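February, morning

Started on the bench at 7:40. Moved the stock from the Brulach shelf to the white table and wiped the shelf down with the Limik cleaner, two passes. The old liner left glue along the back edge. Scraped most of it. The rest needs solvent.

Kalliopi wants everything sorted by use, not by supplier. I went with her scheme for now. The cream bin goes on the left side of the table. It is wide and shallow, so small parts stay in reach, and the rounded corners should make it easy to wipe out.

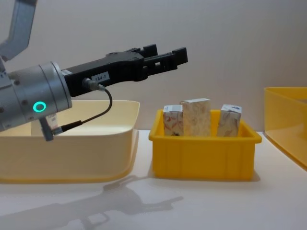 Afternoon

Relabeled the drawers up to 641. Roald Engström called about the Tzanetos order: short by 2, replacements next week. Shelf length is 1115 mm, so a second bin the same size may not fit beside the Jonex case. Measure the rim before ordering.

Glue still on the back edge.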